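Daltville Home Boards > Tidying and Storage > Small Stuff

Topic: Does the "tip it all out on the bed" method work for anyone?

mossgate
I keep seeing the same advice. Take every drawer and desk pot in the bedroom, tip the lot onto the bed, and you won't be able to sleep until it's sorted. The Gilmartin plan is the one my sister swears by. She paid for the booklet. I read it in one sitting and I have doubts.

My problem is with the small stuff. Clothes on a bed, fine, you can see a sweater. But pens, hair clips, perfume, half a gadget? Those have nothing in common except that they're small, and the booklet wants them in "families." I got as far as a pink box with a black inside for the perfume and the ornaments, and then there's everything that didn't go in. A long blue and gold box, a black clip with silver flowers on it, two highlighters. Tell me what family that is. 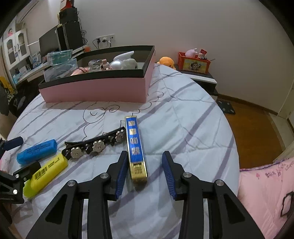
tallowpot
It's the "lives on the desk" family and the "lives by the mirror" family, and you're making it harder than it is. Pens go to the desk. Clips go to the mirror. I did my whole bedroom in an evening with Gilmartin and I'm not a tidy person.

mossgate
And how long did it stay done?

tallowpot
Since January. Mostly.

quillback3
"Mostly" is doing some work there. I did the same plan and by the next month the desk pot was full of clips again. The bed part felt great for one night. I don't think the bed has anything to do with it, you just had an evening free and used it.

ferncounter
I'll stick up for the bed. It's at a decent height, things don't roll far on a duvet, and a patterned cover hides nothing if you spread things out. On the floor I lose earring backs. What I don't buy is the deadline part. If it's 11 at night and there's still a heap, everybody I know scoops it into a bag and puts the bag in the closet. I have 3 of those bags.

quillback3
Patterned cover is worse! I have stripes and I've sat on a hair pin more than once. Plain sheet over the top, then tip out.

ferncounter
OK, a plain sheet I'll give you.

mossgate
I tried it again this afternoon, going by tallowpot's rule of where it lives. Results so far.

The clip was easy, mirror. Perfume stays in the pink box. I'm not moving the pink box, it's the one part of this that looks nice.

The highlighters should be easy too, and they're the part that annoys me. One blue, one yellow. The blue one is a Point Liner. The rule says desk, but I use them in bed when I read for class, so do they live on the desk or by the bed? The booklet would say desk, and then I'd buy another pair for the nightstand, and that's how a person ends up with a pot full of highlighters.

Then the bits of electronics. I have a black plastic bracket with little teeth along it and a narrow blue circuit board attached. No idea what drawer that belongs in. Gilmartin has a page on "cables and chargers" and not a word on this kind of thing.

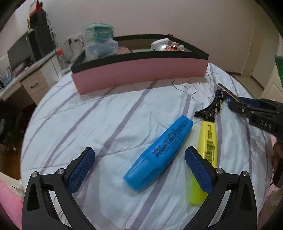 So I have put the highlighters on the nightstand, against the rules, and the board in an envelope with a question mark on it. If that counts as a family then I suppose I'm following the plan.

tallowpot
Envelope is fine. Write what it goes with, though, not a question mark. You'll throw it out in a year otherwise and then need it.

mossgate
If I knew what it went with I wouldn't have the question mark.

orrinbay
Long-time reader of the Studdale board, where this same argument ran to 113 replies before they locked it. Nobody changed their mind. For what it's worth, I think these plans are written by people who own very few things. Show me one that starts with a teenager's desk.

quillback3
Or one that doesn't end with you buying boxes. The Cliltia starter set is all I ever see recommended, and it's clear plastic boxes. I have clear boxes. They're stacked on each other with the wrong things in them, and now I can see the wrong things.

ferncounter
I like clear boxes – lids off, though. The minute there's a lid, I stop putting things back.

tallowpot
You all want it to fail. The plan says sort first and buy boxes later, it's on the second page.

mossgate
It does say that. It also has an order form on the back page.

I don't want it to fail, I want my bed back. I'm leaving the blue and gold box on the shelf until I decide, and I'm going to try one desk drawer at a time with a sheet down, like quillback3 said. If anyone has done it drawer by drawer and kept it up past a couple of months, I'd like to hear what you did about pens.

pebbleworth
Drawer by drawer here. One cup for pens, and when the cup is full a pen has to leave. My husband ignores this and there is now a second cup.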